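Watkins Aquarium Supply, Meltton Store
Post-Fault Inspection Checklist: Griment Shelf-Stocking Robot, Unit 26
Inspection date: 17 Mar 2021
Completed by: Rirnby Automation Safety

Reason for inspection: Unit stopped with fault code 108 while placing nested steel bowls. Gripper released before the stack was fully supported. No injury reported. Unit locked out pending this inspection.

1. Main power isolated and tagged: PASS
2. Emergency stop, base: PASS
3. Emergency stop, handheld: FAIL
Comment: Button does not latch on first press. Replace before return to service.
4. Gripper pads, wear and cleanliness: FAIL
Comment: Left pad glazed. Pads were last changed in January.
5. Grip force sensor, zero reading: FAIL
Comment: Reading drifts after warm-up. Log shows 798 cycles since last calibration.
6. Manual stocking in effect during lockout: PASS
Comment: Bowls are to be carried with both hands, one on each side of the stack. 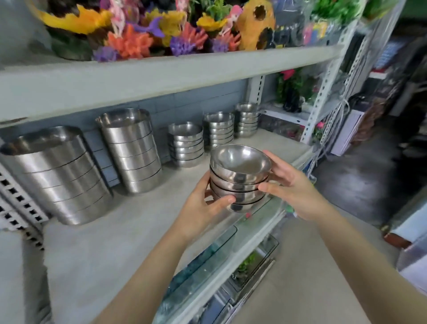 7. Load limit set in controller: FAIL
Comment: Limit is entered as 3000 grams for all items. Nested bowls require a separate, lower setting.
8. Aisle barrier and floor marking: PASS
9. Glass tanks below the bowl shelf included in the risk assessment: FAIL
Comment: Assessment covers dropped items striking the floor only. Revise to include glass.
10. Shelf layout matches stored map: NOT VERIFIED
Comment: Stacks differ in height and bowl size. Staff are to finish straightening the shelf before the map is taken again.

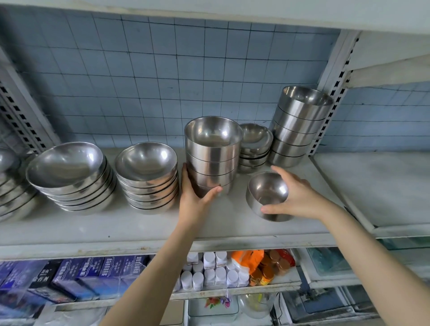
11. Release confirmed by shelf contact signal: FAIL
Comment: Signal was bypassed in the current program. Bypass to be removed by Griment service only.
12. Fault log saved and copied: PASS

Result: NOT APPROVED FOR SERVICE. Items 3, 4, 5, 7, 9 and 11 must be corrected and item 10 verified. The lockout tag may be removed only after a second inspection by Rirnby.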